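Notes for week 3 — Deciding what to keep

Most of you own a drawer of old cables. An archive is that drawer with a budget, and somebody has to decide which cables posterity will want. We call this appraisal, a grand word for throwing things out slowly.

The Grevenex papers are our case. When the firm shut its Luton office it left 77 boxes, of which 40 held duplicate invoices and one held a lunch menu, carefully filed. Read the handlist before the seminar and mark what you would destroy. Use pencil. You will change your mind.

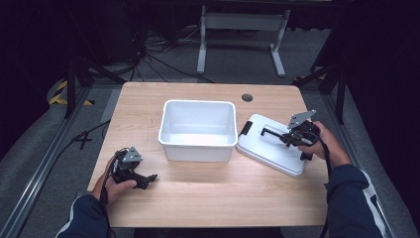 Jeanie Rankin objected last year that the invoices were the only honest thing the firm ever wrote, and that the board minutes should go first. She had a point, and the minutes are very dull. But they are unique, and the law has views about them.

Two terms to know:

- **Evidential value**: what a record shows about how the body worked.
- **Informational value**: what it tells us about everything else, such as the price of soup.

They overlap, and the set reading pretends otherwise until page 62.

For October: one side of A4 on the lunch menu. Keep or destroy, with grounds. "It's nice" has been tried.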